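Preparing a Room for the Destix Laundry Service

Destix is a household tidying service offered by Fikville to residents of Lulport and Pant. A two-fingered robotic arm is brought to the home, where it picks up clothing and places it in the resident's own hamper. The guidance on this page is intended to help households obtain a good result from each visit.

Before the visit

Clear the floor between the seating and the hamper. Cables are the most frequent cause of delay, and power strips should be pushed against a wall or panel with any slack gathered behind them. Small rugs should be rolled up and put away.

Garments may be left as they fell. There is no need to fold them or lay them flat – a bunched garment offers the fingers more to hold than a smooth one. Shirts and shorts left on a sofa or ottoman are suitable. Please empty all pockets and fasten any zippers.
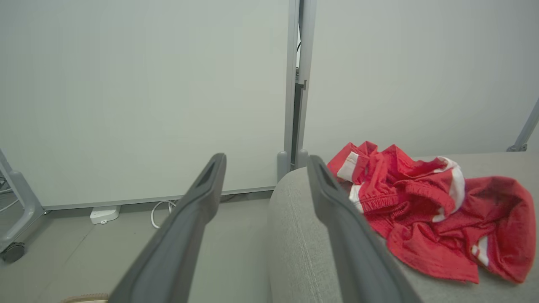

Upholstery with a loose weave deserves some attention. The fingers close slowly, but they may catch a raised thread together with the fabric above it. Residents with older furniture are advised to spread a plain sheet over the seat and tuck it in firmly at the back.

Items to set aside

Delicate knitwear, garments with beads and anything weighing more than 8 pounds should be moved by hand. Wet towels should also be kept out of the work area.

Length and cost of a visit

A standard visit covers one room and lasts 155 minutes, including setup. The charge is $18 for households already enrolled in the Fikville cleaning plan. Other households may request a quote. Visits are not scheduled after 6 p.m.

After the visit

Check beneath cushions and behind the seating, as the arm does not reach into gaps. Socks are commonly found there. Any garment that was dropped can be reported on the visit card, and the room will be reviewed before the next booking.

Bookings for October are now open in both towns.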